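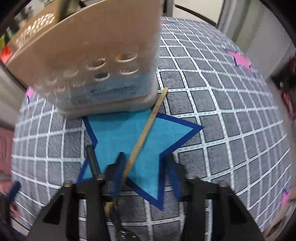
Gerkero open day, Erurholm: notes on the sorting room

Visitors were admitted in groups of 10, and each tour ran 50 minutes. Ours left the lobby on Friday at two, led by Marina Kokkinos, who manages the household layouts.

The sorting room is set up for small domestic tasks. The one on show was cutlery: chopsticks, spoons and forks, to be stood in a holder with rows of openings. The setting is a gray surface with a white grid and large stars in pink and blue. I found the pattern busy at first, but the wooden chopsticks stay easy to pick out against it. Dark spoons on the blue star are harder.

Spoons go in bowl up. Chopsticks have no fixed order, and they tend to lean once inside. Kokkinos said the layout is changed between rounds - holder to the back, then to the side - and the pile is dropped again by hand.
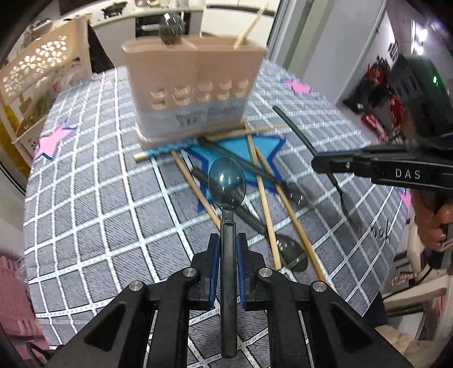
Storage and labels

Melina Makris covered the stockroom next door. Shelves are split into 2 zones, Dobos for kitchen items and Vellero for textiles. Labels are handwritten and a few had curled. Tea was served in the lobby afterward, and the next open day is in August.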